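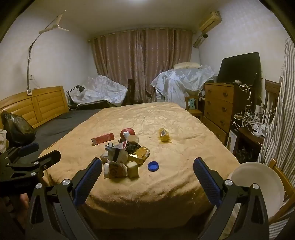 The back bedroom has been the dumping ground since we started on the ceiling in October. Everything from the hall got carried in there and covered with plastic sheets, and after that I stopped going in except to drop things on the bed. It's a good bed for it. The tan quilted bedspread came with the house and I don't mind what happens to it.

My rule for clearing a room is to start with whatever is on the biggest flat surface, so the bed came first. Most of what was on it was packaging – paper, plastic, brown and white wrappers, a gold foil packet. There was also a red apple, a blue bottle cap and a crumpled yellow plastic bottle. I had a black garbage bag and a plan to be finished by 4 in the afternoon.

I sort in two passes. First pass is trash only, and I don't stop to read anything or wonder where it came from. Second pass is things that belong in another room. If I mix the two I end up standing in the kitchen holding an apple and forgetting what I was doing.

The bottle goes in recycling, cap on. Our pickup in Sandotthorpe takes caps now, which they didn't when we moved in. Foil wrappers they still won't take, so those go in the bag with the rest.

The plastic sheets are staying where they are for now. We bought a 100 foot roll and I thought that was far too much, but there are 2 big mounds of furniture under it and the roll is nearly gone. The dust gets under the edges anyway. Next time I'd tape them down.

The curtains need washing too. They run from the ceiling to the floor, pinkish brown with a pattern, and they hold dust like a rug. I'm leaving them up until the sanding is done, so I only have to wash them once.

After the bed, the next job is the dark gray mattress by the left wall. It's going to my sister's place in Plullach if I can find someone with a truck. The wood headboard behind it stays.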